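04/11/2022

Day 54 of no gluten, and I'm allowed to complain about it in here because it's my diary.
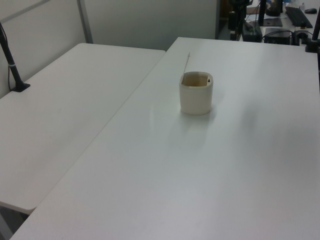 So the big appointment was this morning. I drove out to the Siseck clinic, 30 miles each way, and got there so early that I sat in the car eating rice cakes and listening to a radio show about tomatoes. The new stomach doctor is nice! She talks fast and draws little diagrams upside down so I can read them from my side of the desk. She went through my blood results from February and then the new ones, and my number has come down from 600 to 159. I don't fully understand what it's a number of (antibodies, she did explain, I nodded a lot) but lower is what we want, so I'll take it.

She thinks I've had celiac for years, maybe since high school. All that time I was told it was nerves, or iron, or that I should try eating breakfast. I was in a good mood until she said that, and then I got kind of teary and had to pretend I was looking for my insurance card. I kept thinking about that one summer job I quit because I was so tired I couldn't stand at the register.

Anyway. The plan is to keep going with the diet, take the vitamin D and the iron (every other day now, thank goodness, my stomach hates it), and come back in the spring for more blood work. No scope this time unless things get worse again. I asked about the tingling in my feet and she wants me to write down when it happens, so I'm starting a page for that at the back of this notebook. Tuesday night, a little. Last night, none.

On the way home I stopped at the Lemancombe market since it's the only place that carries the Moges bread. It costs a fortune and the slices are the size of a playing card, but it toasts like real bread and doesn't fall apart when you butter it. I bought two loaves and ate a slice standing in the kitchen with my coat still on. The Tulusell crackers were sold out again. I asked the guy at the counter and he said maybe next week, which is what he said last week.

I do feel better, I should write that down too. I walked up the hill with the dog yesterday and didn't have to stop at the bench – she stopped there anyway, out of habit, and looked at me like I'd forgotten something. And I slept through the night twice this week.

Still have to call my sister back and tell her what I can eat at Thanksgiving. She wants a list. Stuffing is going to be a whole conversation.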